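Guidance > Simulated Manipulation > Household Fixtures Protocol > Frequently asked questions

Household Fixtures Protocol: frequently asked questions

These answers supplement the Geststead Household Fixtures Protocol and apply to all laboratories submitting simulated episodes to the shared archive. Where an answer and the Protocol differ, the Protocol prevails. Questions about interpretation should be sent to Elżbieta Rutkowska, Protocol Editor, at the Hemside office.

1. Which episodes fall under the Protocol?

Any simulated episode in which an arm approaches or operates a fixture attached to the building: switches, dials, door handles, window catches and taps. Loose objects such as crockery are covered by the separate Tabletop Protocol.

2. How should the gripper be placed before contact with a knob?

The fingers must be open and must stand on either side of the knob when seen from the wrist view. The knob need not be exactly midway between them, but neither finger may pass through the knob or its plate. Section 2 of the Protocol sets out how the approach is to be logged.

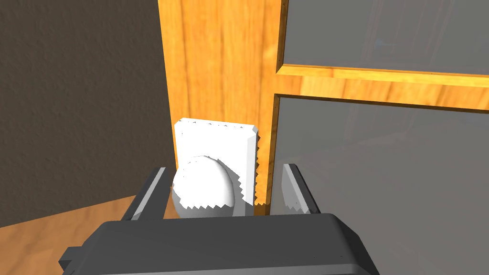
Wrist view with open fingers and a wall-mounted knob between them.

3. Are jagged edges on small fixtures a reason to reject an episode?

No. Stepped outlines on a plate or knob are accepted, provided that the reviewer can still tell the fixture from the surface behind it. Contributors should not smooth, sharpen or repaint the recorded views. If the render settings are changed, the change must apply to the whole batch and be entered in the batch record.

4. May we use our own room models?

Yes, if each room has been registered. Registration requires a room name, a list of operable fixtures and a statement of the licence under which the model may be shared. The Zalewska room set is already registered and may be used without further application. It contains 13 rooms.

5. Must glass be see-through?

It need not be. Door and window panes may be rendered as plain grey, and an exterior view is not required. The collision surface of the pane must nevertheless be present, so that an arm cannot reach through it.

6. Must the target fixture be in view throughout the episode?

No. The wrist view may turn away from the target, and a tilted view of a wall or window is valid. Such views must be kept in sequence. Removing them produces a gap in the time record, and the checking tool will return the episode. An annotator should label what can be seen in each view and should not infer the position of a fixture from earlier or later views. Where the fingers are open with nothing between them, the grasp label is "none".
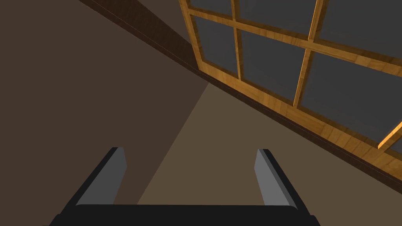
7. What counts as success?

Success is decided from the recorded state of the fixture at the end of the episode and never from a single view. For a rotary control, the final angle must lie within the tolerance given in the task file. Episodes that end early are to be submitted with the label "incomplete" and are not to be deleted.

8. How are batches reviewed?

Each batch is first passed through the Zastinetti checker, which tests file order, joint limits and collisions. Two reviewers from different laboratories then read a sample. In the last review round 442 episodes were received, of which 177 were returned for correction. The most common fault was a missing entry in the batch record.

9. Can a returned episode be submitted again?

Yes, once. The original episode number must be kept and the correction described in the notes field. An episode returned a second time is closed.

10. When will the Protocol next be revised?

The revision is planned for August. Proposals should quote the section concerned and give the wording sought. Episodes accepted under the present text will remain valid after the revision.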